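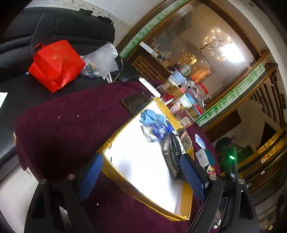 Lining on the Zoler large shallow gift box won't stay down, ticket reopened, pls don't close again until somebody has read the whole thing. Last reply said "looks like normal drape". It isn't. Look at the left corner in the photo, the satin is bunched up in a fat gathered fold, and the lower right is one broad flap instead of a corner. Wrinkles all along the upper right edge too. Box is half packed at that point, blue package and the black pouch or package already in, with things sitting right down the right side. There's also a small dark blue mark on the white base by the left corner, more on that further down.

Ticket: 498
Opened by: Jinfeng Luo, packing
Product: Zoler gift box, large shallow, yellow satin / white base
Supplier: Skirnmont
Status: Reopened
Date reopened: September 25, 2025

What's happening
Satin creeps in over the base while we load. Starts at one corner, then the opposite one goes. By the time the soft stuff is in, the lining has slid under it and the only way to fix it is take everything out again. Lid then sits high on one side. Ribbon doesn't hide it, we tried.

Happens on: large shallow only. Small deep ones are fine, same satin as far as I can tell.
How often: most boxes out of the carton with the green label. Less on the older carton.

What I tried, in order

1. Reseated the lining by hand, thumbs into the corners, smooth toward the middle. Holds while the box is empty. First item in, it lifts.

2. Loaded flat things first, rolled things last. Better but the flat packets are slippery and they skate on the base and push the satin up the other side. No.

3. Double sided tape, short strip per corner, under the fold. Worked on the two corners I did properly. On the other two it grabbed the satin crooked and pulled a pucker you can see from across the room. Tape also shows thru a bit if you put it too near the top.

4. Cold iron, then warm iron, lining out of the box. Wrinkles mostly gone. Came right back when it went over the rim. So not a creasing problem, the panel is cut too big imo. Or the base is too small. One of those.

5. Swapped base from the older carton into a new box. Lining sat flat!! Didn't move with a full load. Swapped back, bunched again. Did it with a second box, same result. This is the useful one, please read this one.

Blue mark
Found it when I emptied the box to redo the corner. Didn't rub off with a dry cloth. Didn't want to go at it with anything damp, the white will show a tide line. Might be ink, might be off one of the blue things in the set, I don't know. Not asking you to solve it, asking if Skirnmont have had it reported. I've put that base aside with a sticky note.

Lint
Separate thing but somebody will ask. The specks are on the maroon velvet, that cloth picks up everything. Lint roller before each batch from now on. Doesn't affect the lining.

--- Reply, Barnwood support desk ---
Thanks Jinfeng. Can you measure the loose base against the old one? And can you tell us whether the boxes are stored flat or standing.

--- Update, Jin ---
Stored flat, always have been. Never stacked with anything in them.
Measured. New base is short on both sides, you can slide a fingernail down the gap at either end. Old one you have to persuade in. Don't have calipers, used the steel ruler, wouldn't swear to the exact figure so not writing it. It's visible without a ruler anyway.

--- Reply, Barnwood support desk ---
Passed to Skirnmont. They confirm the 2000 batch was cut on a new die. Offering 200 replacement bases, shipping this week. Is that enough to cover you?

--- Update, Jin ---
Enough for now. Not enough for December, we've got 100 of the large ones booked just for the one customer and the rest haven't even ordered yet. Please ask for more up front, I don't want to be doing corners with tape the week before.

Workaround until they land, for whoever is on the bench:
- old bases first, they're on the shelf under the ribbon
- new base, slip a strip of white card down each short side, cut it lower than the rim
- satin tucked BETWEEN card and wall, not over the card
- heaviest thing in the middle, then work out to the corners
- rolled items go in seam down
- check the left corner before the lid goes on, it's always the left that goes first
- no tape. peeling it off wrecks the satin

Card strip tested on one full box, carried it to the van and back, corners stayed put. Lid flat.

Still open:
Blue mark, no answer from Skirnmont yet
Second lot of bases, quantity to be agreed
Credit for the satin I ruined with tape, someone tell me who to send that too

Leaving this on Pending, will update when the bases come in.
Jin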